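June 10, 2024
Equipment planning, second go

Malcolm wants one number for the gripper budget by the end of the month. I have given him four so far and he has liked none of them, so this page is me trying to be a grown-up about it.

Where we stand: the handheld units are holding up except for the finger pads. The mesh panels are the wear part, and Boros sells pads only as a full pair with the charcoal surround attached, 192 a pair. Jusotum will quote on panels alone but wants a minimum order of 600, enough to see me through to retirement and probably Levente's too. Zoltán has asked whether they might come down. They have replied with a brochure.
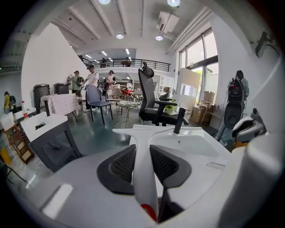 Then there is the arm. Aranka's view is that we should buy 3 more handhelds now and leave the Corlow arm for next year, when there might be floor space to bolt it to. I was against this in March and am now for it, having measured the floor. Irén is still against, and has the better spreadsheet.

Lead time on handhelds is 6 weeks, according to Dirkia. Their last lead time was also 6 weeks and lasted most of the winter.

To do:
Ask Boros about a price break on pads.
Get the Corlow quote with the mounting plate included, as it was mysteriously absent last time.
Find out which budget line chargers come out of. Levente says consumables. Malcolm says they aren't consumed. Put them under misc. and wait.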